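About Prendusex

Prendusex writes working rules for robot handling benches and checks that they are followed. The company has two sites, Mando and Jaramillo. Our first rule set, Puta, covers the moving of small soft items into open containers.
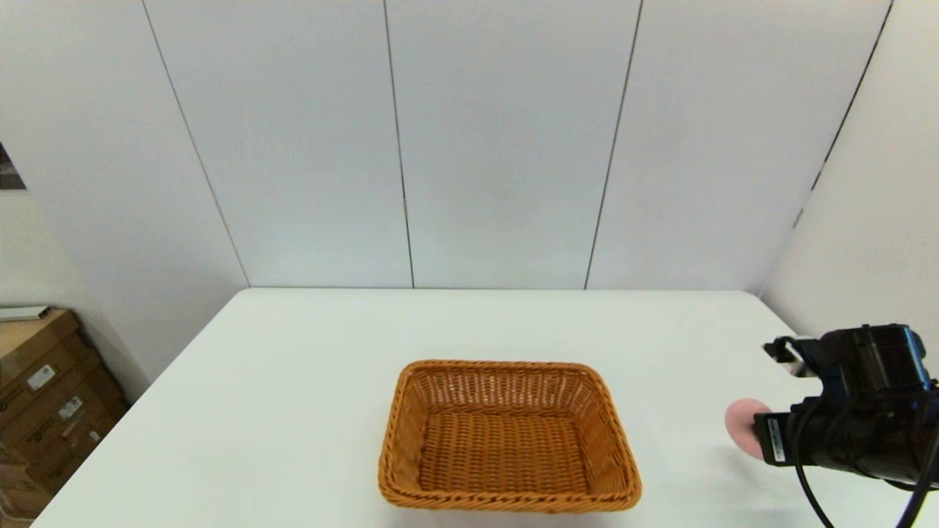

Photo: Prendusex

Puta starts with the bench. The surface is plain and matt, and each run uses one item and one container. Cables are checked for slack over the full reach of the arm before power is applied. 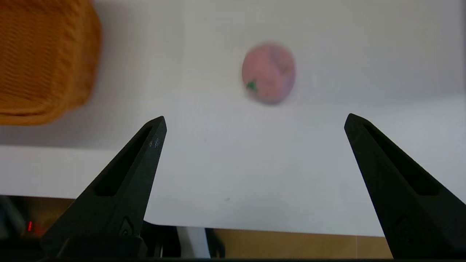 Gripper open, item on the table between the finger tips.

Fingers are inspected every 90 runs. A finger with a chipped tip is replaced, and both fingers of a pair are changed together. Approach speed is set out in section 6. 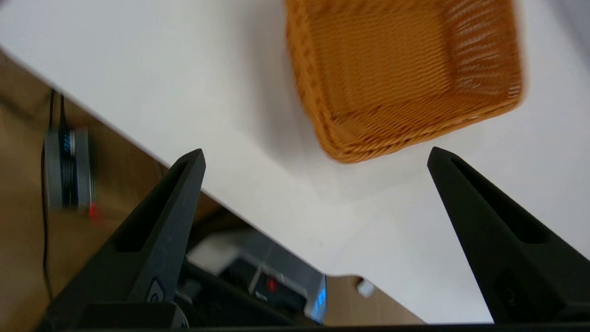
Open fingers near the basket rim.

Contact with the container is logged as a fault, even where the item is released correctly. Logs are kept for 2 years. The rules are reviewed each February.
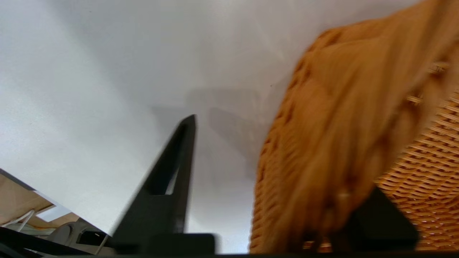
Can another firm use the Puta rules?
Any firm may apply them free of charge, but only benches checked by our staff may be listed as compliant.

Page last updated May 11, 2025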